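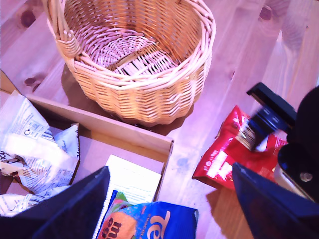 Basket or Box: A Gallery for Doubters

I have never trusted a gift hamper. My objection is simple enough: you take perfectly good groceries, put them in something that won't stack, tie on a bow and add a fair bit to the price. So when Rochelle Nepia told me she was packing the raffle prizes in wicker again this February, I said I'd come along to Lyons with my opinions and find out whether any of them survived an afternoon at the table.

A few did. Rochelle has been putting these together for the neighbourhood raffle since well before I moved here, and she has the patience of someone who has heard all my arguments already. Her view is that people buy a ticket for the basket. Mine is that people buy a ticket to get past the person selling them. We left it there and got on with it.

The basket

Round, pale, cane-coloured, with a thick rolled rim and a wrapped handle. Rochelle bought it from Plerkero, the homewares place, and the tag called it "heirloom weave". I have my doubts about any heirloom that comes with a barcode, but I'll grant that the binding where the handle meets the rim is neat work, and it took a decent tug without creaking.

The trouble with all round baskets is the bulge. Anything with corners sits badly against a curved wall, and you end up with gaps that have to be filled with tissue or shredded paper, or with more groceries, which I suspect is how the habit got started.

The box

Plain brown corrugated cardboard, lid folded back, with a tab handle cut into the front wall. It cost nothing. It has four square corners and a flat floor. You can put it in the boot of a car and it will still be the same way up when you get home. I put this to Rochelle as my entire case and she said it looked like something you'd return shoes in.

Filling and arguing

The packets are where it gets fiddly. A crinkly packet has no real shape and slides down behind whatever you put in next, so the usual advice is to build from the back: tall things first, soft things last. Every hamper guide I've read says this, including the one on the Vonitz blog that Rochelle swears by, and every one of them seems to assume you own a set of matching jars. Most of us are working with whatever was donated.

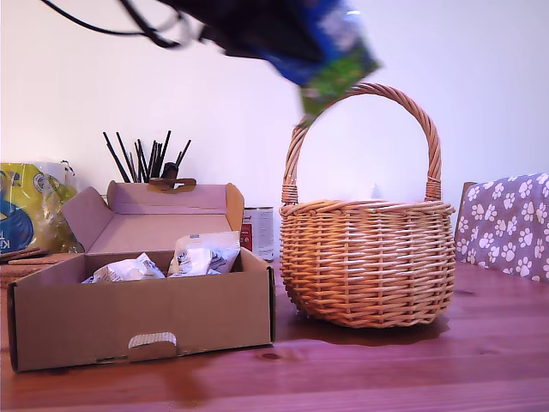

Handles are the other nuisance. A tall arched one gives you something to tie a ribbon to, I suppose, but it also means everything has to go in from one side or the other, and you can forget about putting a lid on. I'd have gone for two small side grips myself. Rochelle says a basket without a proper handle is a bowl.

Wrapped white packages look dull in wicker and fine in cardboard. I've no theory about this. Labelled tins are the reverse – they look like shopping in a box and like a present in a basket, and I resent how well that works on me.

A note on cellophane, as two readers wrote in after the last gallery to recommend it. I remain unconvinced. It's noisy, it can't go in our kerbside recycling, and whoever wins has to attack it with scissors. If the prize might be rained on between the hall and the car, fine. Otherwise save your money and use a tea towel, which at least gets a second life.

The small stuff

Every donation pile has its little packets, and I'd leave them until the very end. Put them in early and they vanish to the bottom, and the winner finds them at Easter. Red and white packaging is handy for this, whatever happens to be inside it. It stands out against pale wicker, so tuck it near the front where a ticket buyer will spot it. 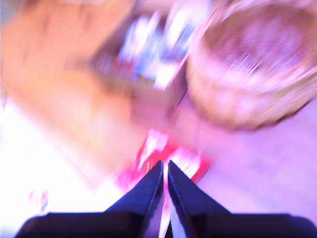

3 min read

Did the basket win me over? Partly. Sturnora, where Rochelle gets her ribbon, had run out of everything except a mustard colour I wouldn't put on a horse, so we went without, and I thought it was better for it. I'd still carry the box home over the basket any day of the week.

But I did ask to see the old ticket books, expecting to be vindicated, and there was no joy for me there. The one year they ran a cardboard box prize, it sold 24 tickets, and Rochelle bought 2 of those herself. She had kept the stubs. I've asked for a rematch next summer with a better box, lined this time, and she has agreed on the condition that I do the selling.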